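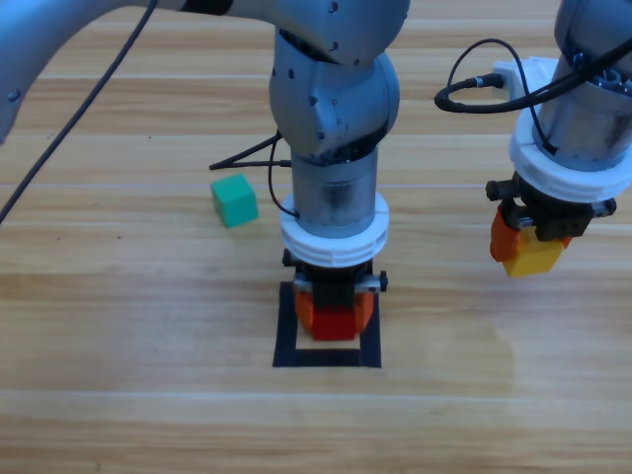 Muss man programmieren können, um einem Roboterarm etwas beizubringen?

Für die Vorführungen selbst braucht man keine Zeile Code. Man nimmt den Arm an die Hand oder steuert ihn aus der Ferne, macht die Aufgabe vor, und das System schreibt mit: Gelenkwinkel, Greiferöffnung, Kamerabilder. Programmiert wird vorher und nachher, beim Vormachen zählen ruhige Finger und Geduld. Und Letzteres habe ich massiv unterschätzt!

Seit ich in der Werkstatt in Visville mitmachen darf, werde ich ständig gefragt, was ich da abends eigentlich treibe. Also: Würfel in ein Quadrat legen. Klingt nach Kindergarten, macht aber einen Heidenspaß. Unser kleines Projekt heißt Skunetier, und das Ziel sind 500 Vorführungen, aus denen ein Modell lernen soll, die Sache allein hinzubekommen. Stand gestern Abend sind es 477. Ich hätte am liebsten durchgemacht, aber irgendwann zittert einem die Hand, und das will man wirklich nicht mit aufzeichnen.

Angefangen habe ich mit dem Führen von Hand. Man schaltet den Arm in den nachgiebigen Modus, packt ihn am Handgelenk und schiebt ihn dorthin, wo er hinsoll. Das fühlt sich im ersten Moment völlig verrückt an, weil so ein schweres Ding plötzlich ganz leicht wird und jede Bewegung mitmacht. Nach einer Stunde merkt man dann die Schultern. Und man steht sich selbst im Weg: Der eigene Unterarm gerät dauernd ins Kamerabild, und was das Modell daraus lernt, möchte ich lieber gar nicht wissen.

Die ersten 80 Vorführungen sind so entstanden, danach sind wir auf Fernsteuerung umgestiegen.

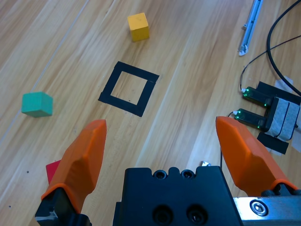
Am Steuerpult sitzt man ein Stück entfernt und bewegt einen leichten Griff, dem der Arm folgt. Den Griff haben wir Rissanen getauft, nach einem Aufkleber auf der Kiste, in der er ankam, und inzwischen sagt jeder nur noch »gib mir mal den Rissanen«. Die Umstellung hat mich zwei ganze Abende gekostet. Man spürt ja nichts! Beim Führen von Hand merkt man sofort, wenn die Finger aufsetzen, am Pult muss man es sehen. Ich bin am Anfang ständig zu tief gegangen und habe dann erschrocken hochgerissen. Alles aussortiert.

Was mir geholfen hat:

Vor dem Greifen einmal kurz stehen bleiben. Eine halbe Sekunde reicht.

Jeden Durchgang von einer anderen Startposition aus beginnen, sonst lernt das Modell einen einzigen Weg auswendig.

Kleine Fehler drinlassen, solange man sie sauber korrigiert. Eine Vorführung, in der ich leicht daneben ansetze und nachrücke, ist mir inzwischen lieber als eine makellose.

Den letzten Punkt habe ich erst nicht geglaubt. Im Probelauf mit dem ersten Zwischenstand ist der Arm aber genau daran gescheitert: minimal verrutscht, und schon wusste er nicht weiter, weil ich ihm so eine Lage nie gezeigt hatte. 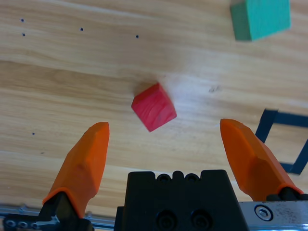 Am schwierigsten finde ich nach wie vor die Ausrichtung. Ein Würfel, der gerade zum Greifer liegt, ist geschenkt, den schnappt man sich fast blind. Liegt er so verdreht zwischen den weit geöffneten orangen Fingern wie der rote hier, muss man das Handgelenk mitdrehen, bevor man zumacht, sonst fasst man ihn an den Kanten und er kann wegrutschen. Mit dem Rissanen ist diese Drehung eine reine Gefühlssache, und ich übe sie inzwischen vor jeder Sitzung ein paarmal ohne Aufzeichnung. Es wird besser – langsam, aber es wird!

Im Juli wollen wir den Aufbau nach Isside mitnehmen und dort Leute ans Pult lassen, die so etwas noch nie gemacht haben. Darauf freue ich mich riesig. Bis dahin soll das Modell wenigstens einen Würfel zuverlässig ins Quadrat bringen, und ich möchte ausprobieren, ob sich das Vormachen mit 2 Armen gleichzeitig lohnt. Dafür bräuchte man allerdings einen zweiten Griff, und der steht noch auf der Wunschliste.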